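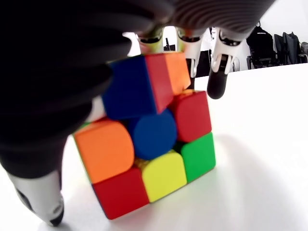

Puzzle cube in the hand, top layer part way through a turn.

Workshop tips: bench rules for robot hands

Posted 22 Aug 2021 by Marloes Koster

These are the rules we keep taped inside the cupboard door at the Westerberg workshop. They are written for small hands on a table, the kind a person can lift alone. If you run anything bigger, follow the maker's manual first and use this page for the housekeeping.

Before you switch on

Clear the table down to the one object you are working with. Mugs, phones, screws and hex keys go on the shelf. A finger that closes on a loose screw can strip a joint.

Wipe the table with a barely damp cloth and let it dry. On a white top, use plain dish soap in water. Glass cleaner leaves a film and small objects start to slide.

Push the chairs back past the reach of the arm and leave them there. Mark the reach on the floor with tape. Ours lifts after a month or so of sweeping, and the cloth kind lasts longer than the vinyl.

Tie back hair, take off lanyards, roll up sleeves. No gloves near moving joints.

Check that the stop button works by pressing it. Do this every session, including the second one of the day.

While it is running

One person has the stop button and does nothing else. If that person needs to answer the door, the hand gets stopped first.

Keep your own fingers out from between the robot's fingers, even when it is holding still. A hand that is holding something is still powered.

If a part jams, for example a cube layer that sticks at an angle, do not reach in and help it along. Stop, open the hand with the release command, then take the object out.

Start with low grip force and bring it up in small steps. Write the setting down. We use a school notebook for this, and it has been more useful than the spreadsheet.

Say "moving" out loud before every start. It feels silly for the first week.

Caring for rubber and ribbed grips

Dust settles in the grooves. Brush it out with a dry toothbrush, working along the ridges.

Wash rubber fingertips with soap and water on a cloth - no solvents and no hand cream on your own hands beforehand. If a tip looks shiny or feels hard, change it. Change the tips as a set so that they wear evenly.

Look over the pins and hinges once a week with a flashlight. A pin that stands proud of its hole gets pressed back in before the next run. We log the cycle count at the same time; the last set of tips came off at 2658 and we now plan on changing them every 1000.

Choosing things to practice on

Use objects with no sharp corners that can take a drop. Puzzle cubes are good, with one caution: a cube that has been oiled will leave oil on the fingertips. Keep a dry one for the robot and write BENCH on the bag. Sponges and wooden blocks are fine too. No glass, no batteries, nothing with liquid in it.

Finishing up

Park the hand open, with nothing in it. Power off at the wall. Put the object back in its bag and the notebook back on its hook.

Spare tips are in the drawer marked Jirkitz, second from the top. Tell me when there are 2 left.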